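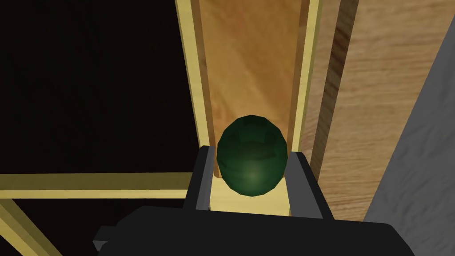
Forest green, darker towards the top and paler where the light catches it.

How to paint a glazed internal door
By Myfanwy Gittins
Updated 9 August 2021

A door with a lot of small panes takes much longer to paint than a flat one. Most of the time goes on the glazing bars, the thin strips between the panes. Allow a weekend for one door, both sides. You can do it with the door hanging, but it is easier laid flat on a pair of trestles.

What you need

Sugar soap and a sponge
Fine and medium abrasive paper
Fine surface filler
Low-tack masking tape, 25 mm
Primer suitable for bare and varnished wood
Water-based satinwood in your chosen colour
A 25 mm angled brush and a 50 mm flat brush
A small foam roller for the wide parts of the frame
A window scraper with spare blades

Choosing the colour

Dark colours suit glazed doors because the bars are narrow and there is not much painted area in total. Green is a good choice for a hallway, but it changes a great deal with the light. Paint a piece of lining paper and pin it up where the door hangs, then look at it in the morning and again with the lamps on. If the hall has grey walls, check the sample against those too, as some greens turn brown next to a cool grey.

I used Kofler satinwood on mine. Devendra Grewal did the same job in Ostix eggshell and prefers it, though he has no small children and so no sticky handprints.

Step 1. Take off the handle and plates

Put the screws in an envelope and tape it to the back of the plate. If you are taking the door off its hinges, wedge it underneath first and get someone to hold it while you undo the screws. Start with the bottom hinge and finish with the top.
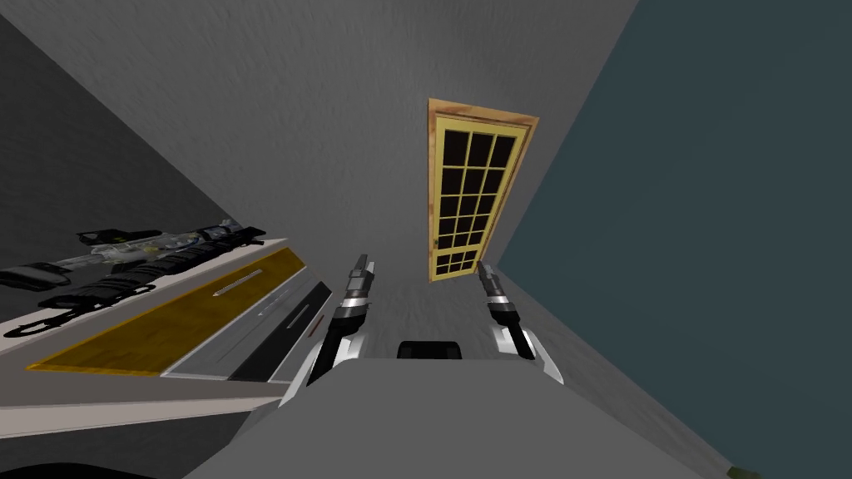

Step 2. Wash and sand

Wash the whole door with sugar soap, rinse with clean water and leave it to dry overnight. Grease builds up round the handle and along the bottom rail, and paint will not hold on it.

Sand the frame with medium paper, always along the grain. Use fine paper for the bars, folded into a narrow strip. Keep it off the glass - scratches will not polish out. You only need to dull the old finish, not strip it. If the old paint may date from before the 1970s, test it for lead before you sand anything.

Fill dents and old screw holes, let the filler harden and rub it down level. Vacuum the door and wipe it with a damp cloth.

Step 3. Mask the glass

Run tape round each pane, leaving a gap of 1 to 2 mm between the tape and the wood. The paint then covers the joint and seals it. Press the edge down with a fingernail. Some people skip the tape and scrape the glass afterwards. Damian Bühler works that way and is quicker than me, but he has painted a lot of windows.

Step 4. Prime

Work in this order:

The bars, starting with the top row of panes
The inner edges of the frame
The middle rail, if there is one
The top and bottom rails
The upright sides
The outer edges

Use the angled brush on the bars and load it lightly. Paint collects in the corners where two bars meet, so go back over each corner with a nearly dry brush before moving to the next pane.

Leave the primer for as long as the tin says, and longer in cold weather. I did a door in December once and it was still tacky after a full day.

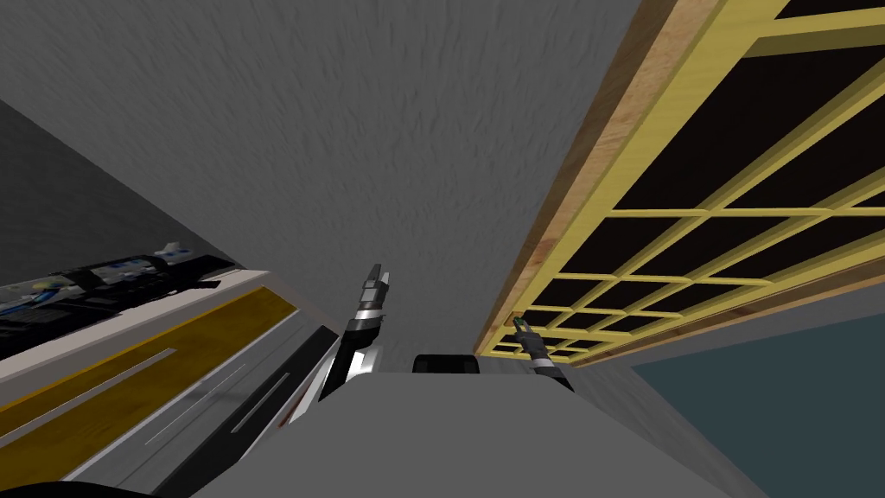

Step 5. Two top coats

Rub the primer down very lightly with fine paper and dust off. Apply the first coat in the same order as before. Roll the wide parts of the frame, then draw the flat brush over them in one direction to take out the roller texture. Rub down again between coats.

Step 6. Remove the tape

Pull the tape while the last coat is still slightly soft, back on itself at a low angle. If it has set hard, run a sharp blade along the edge first. Clean up any stray spots with the scraper once the paint is dry.

Step 7. Refit

Wait two days before putting the handle back, and keep the door ajar for a week if you can. A freshly painted edge can stick to the stop and tear when you open it.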